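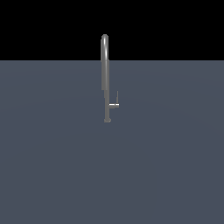 Perguntas frequentes sobre a individualização da água no condomínio

Esta página reúne as dúvidas que mais chegam à administração do Residencial Flembridge desde que a assembleia aprovou a medição individual. As respostas valem para os blocos 2 e 4. Os demais blocos seguem com rateio até nova votação.

O que muda na minha conta?
Hoje o consumo do bloco é dividido pela fração ideal de cada unidade. Com os hidrômetros individuais, cada apartamento paga pelo que consumiu, mais a sua parte na água das áreas comuns. O valor aparece numa linha separada do boleto, com a leitura anterior e a leitura atual.

A partir de quando vale a nova cobrança?
A primeira leitura válida para cobrança será feita em dezembro. As leituras anteriores a essa são apenas de teste e não geram valor a pagar.

Quem faz a leitura?
A Saxena, empresa contratada para a medição. A leitura é remota e não exige entrada no apartamento. Se o aparelho ficar sem sinal, um técnico lê o mostrador no hall, em horário comercial.

Quanto custa a instalação?
São R$ 400 por unidade, divididos em 4 parcelas lançadas no boleto do condomínio. O valor inclui o hidrômetro, a mão de obra e o fechamento da parede com massa. Pintura e revestimento ficam por conta do morador.

Meu apartamento tem mais de uma prumada. Preciso de mais de um hidrômetro?
Sim. As unidades de final 2 têm prumadas separadas para a cozinha e para os banheiros e recebem dois aparelhos. O consumo dos dois é somado e a instalação do segundo não é cobrada à parte.

Moro de aluguel. Quem paga?
O consumo é do inquilino. Quanto à instalação, o boleto é emitido em nome da unidade, e a divisão entre proprietário e inquilino deve ser resolvida conforme o contrato de locação. A administração não intermedia esse acerto.

Como sei se tenho vazamento?
Feche todas as torneiras, não use a descarga e anote os números do hidrômetro. Espere duas horas e leia de novo. Se os números mudaram, há passagem de água em algum ponto interno. Os casos mais comuns são válvula de descarga gasta e torneira que pinga.

O condomínio conserta vazamento dentro do apartamento?
Não. Depois do hidrômetro, a tubulação é responsabilidade da unidade. Vazamentos na coluna, antes do hidrômetro, devem ser comunicados à portaria e são reparados pelo condomínio.

Posso trocar torneiras ou mudar um ponto de água de lugar?
A troca de torneira é livre. Mudança de ponto precisa de autorização por escrito, pedida pelo formulário de obras. Não é permitido ligar nenhum ponto antes do hidrômetro.

Discordo da leitura. O que faço?
Envie uma foto do mostrador e o número da unidade pelo aplicativo Nelline, na opção "Medição", até a data de vencimento do boleto. Se houver erro, a diferença é creditada no mês seguinte.

E se eu viajar?
Feche o registro geral do apartamento. Mesmo sem consumo, a parte das áreas comuns continua sendo cobrada.

Com quem falo se a dúvida não estiver nesta página?
Com Mio Mizuno, na sala da administração, no térreo do bloco 2, das 9h às 12h. Fora desse horário, deixe o recado por escrito na portaria, com nome e unidade.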